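I almost skipped the open day at Osel on 6th August, and I'm so glad I didn't! It's a 14 minute walk from the Otstead bus stop (uphill, in that heat), and by the time I got in they'd run out of name stickers, so I was a guest with no name all afternoon.

Most people crowded around the big arm at the front that stacks boxes. Fun for a minute. I ended up at the back with the Solton team, who are teaching an arm to handle thin, bendy plastic — white parts, a ribbed hose, flat strips, dark cloth underneath the lot.
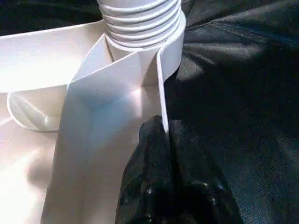
I asked what the hard bit was and got a very long answer, which I loved. Boxes have flat sides and stay put. A thin strip flexes when you touch it, and white plastic under a strong light is a pain for a camera to read. They've logged 2,209 tries so far and want a lot more before September. One of the team told me the software is called Dai and that it sulks (her word) whenever the sun comes in. 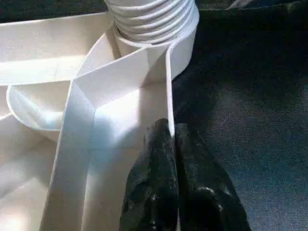 The fingers have a black rubbery covering, and I hadn't expected them to look so chunky up close. I stood there for nearly 6 rounds of the demo and missed the free sandwiches completely. Then I had a go at steering the arm myself and was terrible at it — I kept going left when I meant right. A kid after me got the hang of it right away, of course. I'm going back in September if they'll have me, and this time I'm bringing lunch.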